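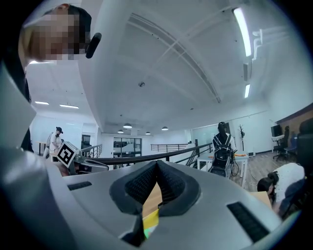 About Pastmont

Who we are

Pastmont is a translation and document services company. We translate contracts, product manuals, patient leaflets, court papers and personal records, mostly between English, Italian, Ukrainian and German. We started as a two-desk business under the name Kowalchuk Translations, doing birth certificates and school transcripts for families in the neighborhood. We still do those, at the same counter price for everyone.

The name changed when we merged with Caratetti, a small firm that handled Italian legal work. Caratetti brought its own glossaries and a long list of law office clients. Kowalchuk brought the certified records work. Both sets of files are now kept in one system, so a customer who ordered from either firm can ask for a copy of an old translation without paying for it again.

How we work

Every job goes to a translator who works into his or her native language. A second person checks the finished text against the original, line by line. Names, dates and amounts are checked separately at the end. If a passage in the original is unclear, we ask the customer before guessing.

Certified translations come with a signed statement and a stamp. We can mail the paper copy or hold it for pickup. Most one-page records are ready in two working days. Longer jobs are quoted by the word, and the quote is good for 19 days.

We do not translate poetry or song lyrics. We have tried - the results were not good enough to charge for.

Our office
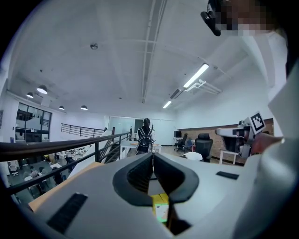 The open-plan floor and mezzanine

We share one large open-plan office with a mezzanine level. Project managers and checkers work from here. Many of our translators work from home and send in files through our customer portal, Stinen, which also shows customers the status of an order.

Walk-in customers are welcome during business hours. Please bring the original document or a clear copy. Photos taken on a phone are fine for a quote, but the seals and any writing on the back have to be readable before we can certify.

Working with us

We take on new freelance translators each April. Applicants need at least seven years of paid work in their language pair and should expect a short test, which we pay for. Checkers are hired as regular staff.

Rates and the list of accepted file types are on the Orders page.

Page last updated 2018-03-28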